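What the Robot Quote Leaves Out

I have a spreadsheet called "robot money FINAL" and a second one called "robot money FINAL use this one," and the gap between them is the reason I'm writing this. The first came straight off the quote. The second is what it looked like after I'd spent a few months (and a pretty embarrassing number of phone calls) learning what a small organization pays for when it decides to bring in a machine to do kitchen cleanup.

Some background. I run operations for Ratanaporn, a company that manages shared office floors, the kind where 20 little businesses share one kitchen and every one of them believes somebody else left the oatmeal in the sink. Our kitchens are small and white and get used hard. Last October my boss forwarded me a link to a mobile robot with two arms, with the message "thoughts??" and that was my winter gone.

I had thoughts! Mostly I had one thought, which was how much, and it took me ages to find out that this is a terrible first question. The sales folks at Brisover, who were perfectly nice, will answer it in a heartbeat. You get a number for the base unit, a number for the arms, a number for the annual software plan, and a PDF with a lot of blue in it. I dropped all of that into my spreadsheet, added tax, and felt like a genius for an entire weekend.

Then a woman who runs facilities at a friend's company looked it over and asked me what I'd budgeted for the counter.

The counter? I didn't get it. She told me to go stand in one of our kitchens and write down every single thing the machine would have to deal with, and to do it without tidying up first. That last part is harder than it sounds. I'm a tidier. I had to put my hands in my pockets.

What I came back with changed the whole project. I'd been picturing "dishes," as in plates, as in the stack of matching plates in the demo video. What people leave by a sink is a mix of hard things, soft things, see-through things and things you couldn't name if you tried. A folded towel is a completely different job from a bottle. Clear plastic is its own headache, and when I asked three vendors how their cameras did with clear plastic, I got one straight answer and two invitations to a webinar.
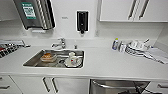 A white counter, a steel sink, and plenty on either side of them for the budget to cover.

So my first piece of advice, if you're where I was last fall, is to make the object list before you ask for the quote. Write it in plain words. Send it to every vendor and ask them to mark each line yes, no, or "with extra work." The "with extra work" column is where your money goes. At Brisover the extra work was billed by the day. At Lullon, the other company we talked to seriously, it was bundled into a setup fee that looked scary on paper and came out cheaper once I'd added up the days.

My second piece of advice is to measure things you would never think to measure. How far the faucet reaches over the basin. How deep the sink is, because an arm that can reach the front edge may not reach the bottom without bumping its own elbow. The space between the counter and the wall cabinets. Door handles! I had no idea I would end up with opinions about handles. Long bars are pretty easy to grab, apparently, and two of them set close together are a bit trickier, and the little round knobs in our older building were a flat no from everybody. Replacing knobs is cheap. Replacing them on three floors, with somebody on the clock to do it, is a line in the spreadsheet, and it wasn't in the first version.

Floors count too. So do cables. Anything that hangs or trails near where the base has to roll needs to be clipped up, and if you rent your space you may need to ask the landlord before you go putting clips on things. Ours took a while to say yes.

Let's talk about training time, which I got the most wrong. I had assumed you plug it in and it knows what a sink is. And to be fair, it does sort of know what a sink is. It did not know our sinks. The Lullon people wanted sessions in the real room, with somebody working the arms through each job over and over, and during those sessions the kitchen is closed. I had budgeted zero for that. Try telling 20 small businesses that they can't get to the coffee until after lunch. We ended up doing the sessions on a Sunday and paying weekend rates for a staff person to let everyone in, and I gave the tenants a coffee cart on the following workday as an apology, and the coffee cart is also now a line in the spreadsheet. (It was very good coffee. I'd do it again.)

Then there's the boring stuff, which I've come to love a little. Insurance went up, though by less than I feared. We needed an outlet in a spot where we didn't have one, for charging, and the electrician found something in the wall he didn't like, so that was its own adventure. We had to decide where the robot would live when it wasn't working. Nobody's quote includes a parking space. Ours took over half a supply closet, so the supplies went to a shelving unit, and I bought the shelving unit.

Add all of those small items up and you get to my favorite number in this story: $2,000. That's what the first spreadsheet had under "miscellaneous." I typed it in because it looked responsible. We blew through it before anything with wheels came into the building.

If I were starting over I'd set aside 15 percent of the whole purchase for the room itself, separate from any contingency, and I'd call it "room" so that no one could raid it for something else. Ask for it up front. It's so much easier to get approved as part of the big number than to come back in dribs and drabs with receipts for cable clips.

Buy or lease? Everyone asks me this at parties now, or at least at the kind of parties I get invited to. We leased. The monthly cost is higher than I'd like, and over the full term we'll pay more than if we'd bought outright. But the arms we looked at in the fall had already been replaced by a newer version when we signed, and I didn't want to own the old ones. A friend over at Skiltetcombe (they do catering, much bigger kitchens, a real dish line) bought theirs and is happy. They have their own maintenance crew. We have me and a drawer of hex keys.

Whichever way you go, read the part of the contract about grippers. The fingers wear out. They're treated like printer ink, and in one contract I read, the replacement schedule was based on hours powered on, whether or not the thing had picked anything up. I asked for that to be changed to working hours and they changed it that same afternoon, which made me wonder what else I should have asked for.

A few questions I now carry around on an index card. Who do I call at 7 in the morning, and is that person in my time zone? What happens to the footage the cameras take in a room where my tenants eat lunch? If we rearrange the kitchen, is that a new setup fee? What does it do when it drops something? And what does it cost to send it back?

Ask about sending it back before you're in love. The freight alone surprised me.

As for whether it's worth the money, I'm not going to give you a payback figure, because mine keeps moving. I started out counting saved cleaning hours, and then the cleaning staff pointed out, correctly, that they'd be the ones wiping down the robot. So we moved some hours around and changed what the evening shift covers, and the math got murkier and more realistic at the same time. My boss wants a number by the end of the quarter. I've opened a third spreadsheet, and so far it has a row for handles, a row for coffee, and a tab for the second floor, where I still have to go measure the sink.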